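Can a robot do my chores yet?

Some of them, slowly. I've been following the Plulitia trials since May, and folding one towel still takes around 4 minutes. I fold faster, even grumpy!

What does the gripping?

Two yellow fingers with black tips — simple stuff, and I love it.
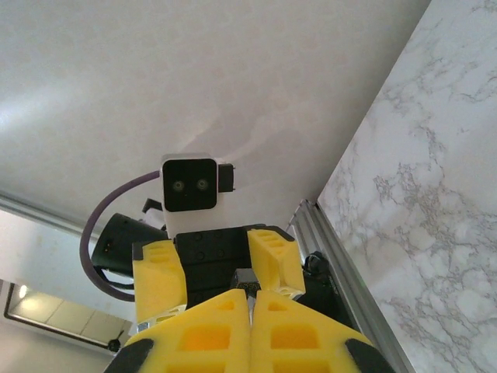

One reader in Nastmont wrote in to say she'd happily wait 17 minutes per towel if she never had to touch the laundry again.

Fair enough! And dishes?

Plastic cups, yes. Wine glasses — ask me later.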